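We use cookies to improve your reading experience. By continuing you accept our cookie policy.

October
Reviewed by the tooling desk

Hivano is a desktop package from Vekstead for turning hand-held gripper recordings into training episodes. It handles import, time alignment, pose estimation, segmentation and export. I ran it for a month at our Brerton office on wiping and folding tasks, using a set of 200 recordings, all two-handed.

Installation is uneventful. The package wants a recent GPU driver and will refuse to start without one, with an error that names the missing version. Import is slower than I expected. A batch of 10 recordings ties up the interface until it finishes, and the progress bar reports files, so one long recording looks like a hang. The command-line importer has the same speed but can be left in a terminal.
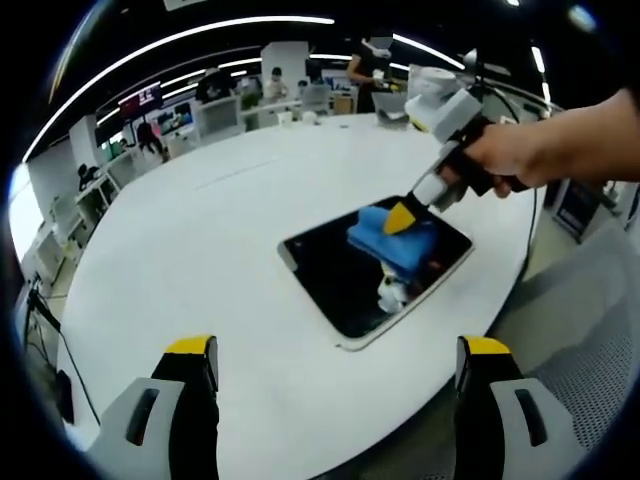

Pose estimation is the main reason to buy Hivano, and it is mostly good. The tracker initializes from static background features and rejects moving regions with a learned mask. Glossy surfaces are where the defaults fail. With a blue cloth pressed against a dark tablet screen, the reflections on the glass produce feature points at false depths, and the mask leaves most of them in. Raising the minimum track length from 100 to 200 milliseconds removed them on my recordings. People standing at the far side of the table were masked correctly at the default setting.

Segmentation splits a recording on finger width and contact estimates. On folding it agreed with my hand labels nearly everywhere. On wiping it tends to cut an episode in two whenever pressure drops mid-stroke — a merge threshold exists, but it lives in the project file and has no control in the interface.

Export writes episodes with a schema header, and the Tambunan loader read them without changes. Timestamps are monotonic across both grippers. The validator catches dropped frames but ignores duplicated ones, so I kept my own script for that.

A single-seat license costs 700 dollars, with updates for one year. For single-arm work on matte surfaces the free tools are close enough. For two-handed data I would pay it, and set the track length before the first import. Version tested: 2.

Get new reviews by email. Subscribe to our newsletter.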